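Home Forums Decorating Walls and Ceilings New Posts Search Log in

"Scrubbable" wallpaper: has anyone seen it survive a hallway?

Damian Mösli
2022-05-08
Trying to get a straight answer before I part with money. We have a narrow hall, bikes going through it, a dog, and a radiator in the worst possible place. My other half wants a dark patterned paper. I would be happy with paint, but I've lost that argument.

The shop is pushing Dratach, which costs a good deal more than the rest and is described as "scrubbable" and "family proof". I asked what family proof meant and was told it was very popular with families. The sample is A4 and feels like any other paper to me. I wet it and rubbed it with a kitchen sponge and the print stayed put, fair enough, but my hall doesn't get attacked by sponges. It gets attacked by handlebars.

Has anyone had it up for more than a few months?

Florian Hauser
Had Dratach in our hall and up the stairs for 2 years. Wipes down nicely. Mud, fingerprints, some tomato soup I was never given an explanation for. I'd buy it again.

Damian Mösli
And knocks? Corners?

Florian Hauser
Corners have gone a bit, but corners always go. I don't think you can blame the paper for that.

Elfriede Egger
I think you can blame the paper a little, when they charge extra and call it family proof. Washable is about dirt. It tells you nothing about whether a chair leg goes through it. The two get mixed up on every label and I'm fairly sure that's on purpose.

For what it's worth I papered the downstairs loo in Hustley, the cheap stuff, in March, and it cleans up about as well as my sister's posh one. I did the same sponge test on both.

Florian Hauser
A loo isn't a hall though, is it. Who is wheeling a bike through your loo?

Elfriede Egger
You'd be surprised what comes through my loo. But all right, point taken, it's a fair test for splashes and no test at all for the rest.

Venkatesh Varghese
I hung paper for a living until my knees gave up, so here's my tuppence.

The little wave symbols on the label are for washing. One wave means be careful, three means you can go at it. A brush next to the waves means scrubbable. None of it covers impact or scraping. There are heavy vinyls made for hotel corridors that will take a suitcase, but they come in wide rolls, they cost a fortune and they mostly look like a hotel corridor.

With ordinary paste-the-wall, what matters more is what's behind it. Old plaster that crumbles under the paper will give you a dent, the dent turns into a tear, and then a child finds the tear.

Mechthild Stöckli
So the lining paper people swear by, does that help with knocks or is that another story? I was quoted for lining the whole hall in Wyss 1400 grade or whatever it was and the fitter couldn't tell me what I'd get for it beyond "a better finish".

Venkatesh Varghese
Better finish is all you get. It hides small lumps and it stops the joints opening as much. It won't save you from a buggy. If your walls are already smooth I'd want a reason before paying for it.

Mechthild Stöckli
Thank you. That's more than the fitter managed.

Damian Mösli
Priced it up properly last night. 36 rolls for hall, stairs and landing according to the shop's calculator, which seems mad for a house this size. I measured again by hand and I can't get anywhere near that. Do these calculators assume you're going to throw half of it away?

Venkatesh Varghese
Depends on the repeat. A big pattern with a half drop wastes a lot, and a stairwell wastes more. But 36 sounds to me like somebody typed feet in as metres. Don't order off that number.

Florian Hauser
Ours took nowhere near that and we have a tall stairwell. Check the batch number as well. I had to send 6 rolls back when the black was a different black.

Elfriede Egger
Dark colours are the bit I'd worry about. A pale paper with a nick in it, you can walk past for years. A dark one has a white core and every knock looks like someone's been at it with chalk. I did read a post on here (3327, if the numbering still works) where a man was touching up his with a felt pen, and he seemed quite proud of it. It looked like felt pen.

Mechthild Stöckli
You can buy papers that are coloured right through, can't you? Prakero claim theirs are.

Elfriede Egger
They claim it. I cut a sample in half and the edge was grey. Better than white, I'll give them that, but I wouldn't call it coloured through.

Venkatesh Varghese
Black ground with white leaves is the sort of thing people choose for a hall. The pattern hides a bad join very well. It doesn't hide damage low down, as on the right-hand wall in both of these, and low down is where a hall gets it.
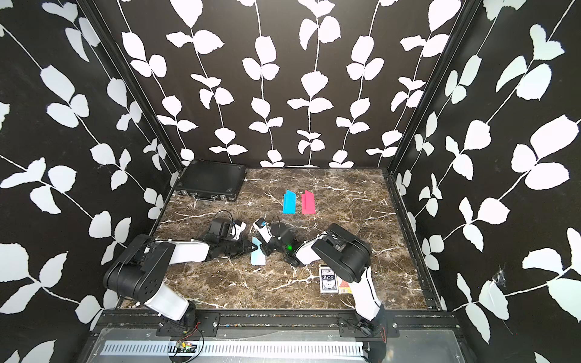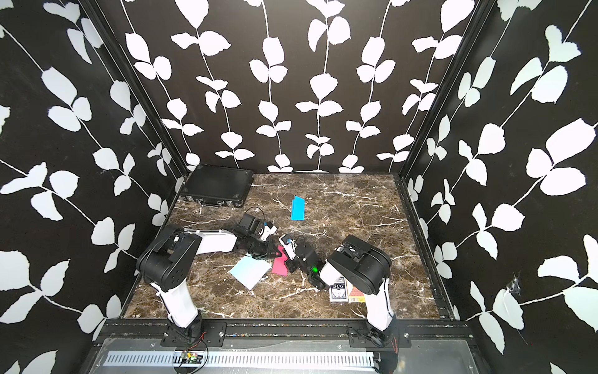 Mechthild Stöckli wonders whether anyone has tried papering only from the dado up and painting the bottom half in eggshell. It would mean fewer rolls, and you can touch up paint without a felt pen. Her fitter says it will make the hall look shorter, but he also wanted to line the whole thing, so she is not sure how much weight to give him.

Florian Hauser
We looked at that and didn't like it. Personal taste. I still think you lot are being hard on Dratach, mine looks fine from anywhere a normal person would stand.

Damian Mösli
I'm not a normal person when I've paid for it. But the dado idea might get past the management here. Going back to the shop to ask for an offcut big enough to hit with a pedal.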